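Playing chess by postcard, and why I can't stop

13 December 2023

Posted in: Letters, Games

A postcard came this morning with a picture of a lighthouse on the front and, on the back, in very small blue handwriting, "19. Nf5. Sorry." And then a paragraph about soup. I have been grinning at it all day!

The person apologizing to me is Panya Sangkhawat, who I've known since we shared a desk at my first job in Verkness. He moved to Pevel years ago, which is 1,000 miles from my front door, and we did what people do, meaning we sent each other a thumbs-up every few months and called that a friendship. Then last April he mailed me a card that said only "1. e4. Your move." I hadn't played chess since I was a kid. I had to look up which way the board goes (white square in the right-hand corner, if you're as rusty as I was). I wrote "1... e5" on the back of a museum card, added a few lines about my upstairs neighbor's trombone, and walked it to the mailbox in my slippers.

I'd like to tell you what I love about it, because I keep cornering people at parties and it would be kinder to put it here.

First of all, the waiting. I thought I'd hate the waiting. A card to Pevel takes the best part of a week, his answer takes the same again, and for all that time the position just sits in the back of your mind like a tune. I've found good moves while scrubbing a roasting pan. I found a terrible one in line at the pharmacy, was delighted with it, mailed it on the way home, and realized at the corner of my own street that I'd given away a bishop. You can't get it back out of the mailbox. I stood there looking at the slot for a while.

And then there's the card itself. There's only so much room, and the move takes up hardly any of it, so you have to fill the rest with something, and what you end up filling it with is your life. Panya has told me more in the space under "12... Be7" than he did in all those years of texting. His mother's operation, a job he didn't take, the right way to fry an egg. If he'd sat down to write me a real letter he'd never have finished it. The chess gives you an excuse to start.

You'll need somewhere to keep the cards, too. I went through a shoebox (too tall, everything slumps), a kitchen drawer (crumbs) and one of those accordion folders, which I loathe. Go for a flat tin with a lid. Old cookie and candy tins are just the right sort of depth, they turn up in every thrift store, and the scuffed ones are cheaper and nicer to look at anyway.
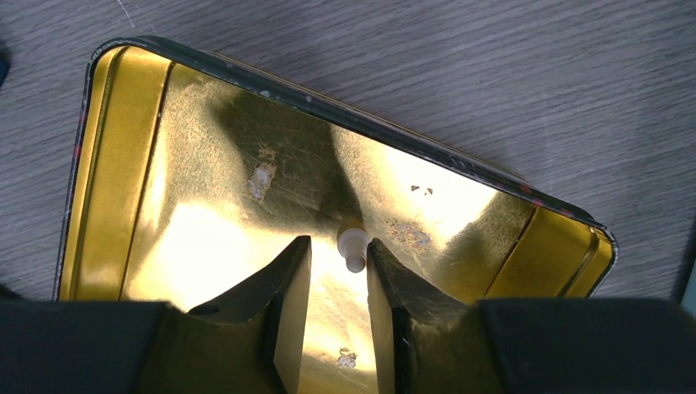

Don't you forget what's happening in the game between cards?
All the time, which is why I write the full list of moves in a notebook and check it against the board before I answer anything.

The notebook matters a lot, so let me go on about it for a minute. Mine is a Parer, the soft-backed kind with 80 pages, and each game starts on a fresh spread. Moves go on the left, and on the right I scribble what I was thinking, what I was afraid of, and the date I mailed the card. It's very funny to read back. "I am completely winning," says one note, from right before I was not. When a card goes missing (it has happened to us, and I blame the holiday rush) the mailing date tells you when to start worrying and send a copy.

We also put the previous move on every card along with the new one. So it's his move, then mine. It sounds fussy, but it means that if either of us has misread the other's handwriting we catch it on the next card and not a month later. Panya's g looks exactly like his f. We lost most of May to that.

If you're writing to somebody in another country and you don't share an alphabet, there's a lovely old system where every square gets a number in place of its letter and number. You count the columns from the left, so e4 turns into 54, and moving a pawn from e2 to e4 is just 5254. No piece names at all! I learned this from Kanyarat Wattanapong, who runs the games table at Café Nuchit down the hill and who has played by mail with people she has never exchanged an actual word with. She showed me a whole game written like that, just columns of figures in different inks, and I got a bit choked up over it next to the pastry case.

Kanyarat is also the one who told me to get a board with the coordinates printed on the edge. I'd been counting squares with my finger and muttering. With the numbers and letters right there on the border you set up the move straight from the card, and you'll make far fewer mistakes, especially when you're Black and everything runs backwards.
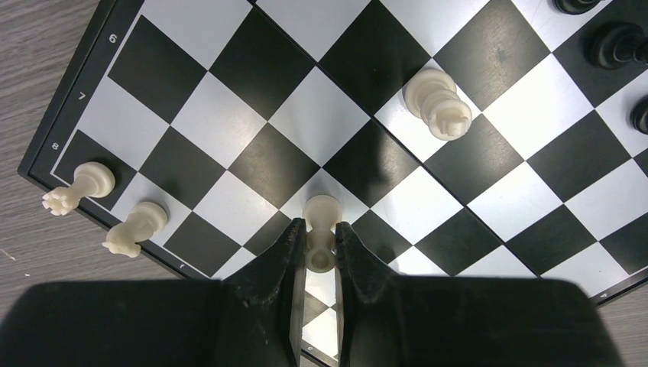
Some other things I've picked up, in no order at all.

"If" moves are wonderful and dangerous. You're allowed to write something like "if you take, I take back" and save everybody a round trip. Do it for the obvious stuff. Don't do it when you're feeling clever. I once sent a string of them so long that Panya wrote back "I accept your entire suicide note" and that was the end of that game.

Agree about computers before you start. We said no engines, books are fine, and asking a friend is fine so long as you confess. I confess a lot.

Buy the stamps in a big batch and the cards one at a time. I have a real weakness for the ugly ones – motels, dams, a giant fiberglass trout – and I've noticed that the uglier the picture, the better the letter I write on it.

Leave the position set up someplace you'll walk past. Mine lives on the bookcase by the bathroom, and houseguests have opinions about it. My sister moved a rook "to see" and I had to rebuild the whole thing from the notebook.

Play two games at once, one as White and one as Black. Each card carries both moves, you always have one position you feel good about, and it costs the same postage. We switched to this over the summer and I'd never go back.

And when a game does finish, set the board up again that same evening, even if you lost, even if the first card of the next one won't show up for ages. I find it so cheering to see it all back at the start with everything still possible.
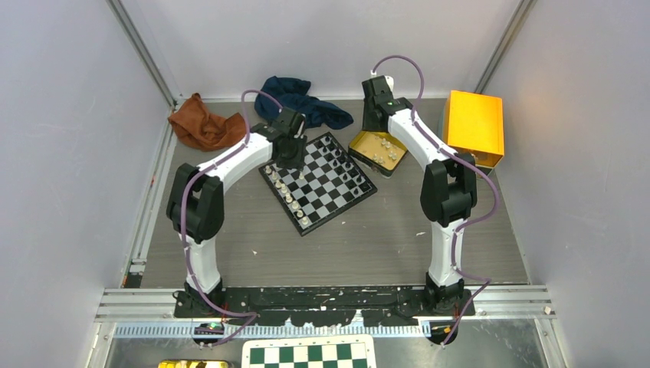

Ready for a new game, with the middle of the board still empty.

As for 19. Nf5, I've been staring at it since breakfast and I think he's right to be sorry. There's a fork coming and I can't see how to cover both squares. I'm going to sleep on it, probably for several nights, and I've picked out the card already. It's the trout.

If any of you play by mail, or want to and don't have a partner, leave a comment. Kanyarat keeps a list pinned up by the register at Nuchit and she's happy to match people up. Beginners are very welcome, and so is bad handwriting. Also, Panya wants me to pass on that the soup was leek.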